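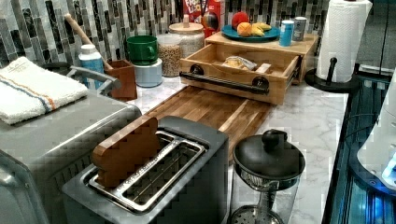
Vimix Kitchen Project – Minutes of the Safety Meeting
Flinddale, March 5, 2024

Present: Nives Barbieri (chair), Fares Azar, Chutima Boonchu, Fidel Arancibia
Apologies: Estela Carrasco, who is at Tapia all week and sends her love
Minutes: Chutima

1. Welcome
Nives thanked everyone for coming in early, and thanked Fidel in particular for the almond cake. The minutes of the last meeting were accepted with one correction (the Wasero invoice was for cables, not for grippers).

2. The toast fault
Fares took us through what happened on run 157. The arm was lifting the wooden toast block out of the toaster when the gripper closed a second time without being told to. The block jammed against the side of the slot, the arm kept pulling, and the whole toaster came up with it for a moment before the force limit kicked in and everything stopped. Fidel had his hand on the stop button by then, bless him. There were no injuries and nothing was broken, though we all agreed we would like our evenings a little duller than that.

The log shows a force limit of 100 newtons for that run, and Nives felt strongly that this is far too high for lifting a piece of pretend toast. Fares agreed and said it had been left over from the drawer tests – his mistake, and he was very decent about saying so. Why the gripper closed twice is still open. He suspects the cable bundle at the wrist, which may be getting tugged when the arm reaches low over the tray, but he would like to see it happen again at slow speed before he blames it.
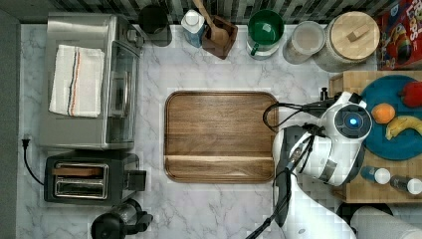
3. What we agreed
The force limit goes down to 6 newtons for all toast runs, starting today. Fares will put the value on the start screen so that whoever is running can read it before pressing go.
Fidel will re-tie the wrist cables and check the connector for wear.
The toaster stays unplugged for every run, with no exceptions for demos.
Chutima will go back through the earlier logs, all 1,120 minutes of them, and look for any other double closing. Offers of help were received warmly and will be taken up!

4. Demo for the Tapia visitors
There was a long and friendly talk about whether to move this to July. Nives would rather wait until the cause is known, and Fidel thought we could show the fruit plate task by itself in the meantime. Left with Nives, who will call Estela.

5. Any other business
Fares asked for a second stop button at the far end of the counter. Agreed, and Fidel will order it.

Next meeting to be set once the slow-speed runs are finished.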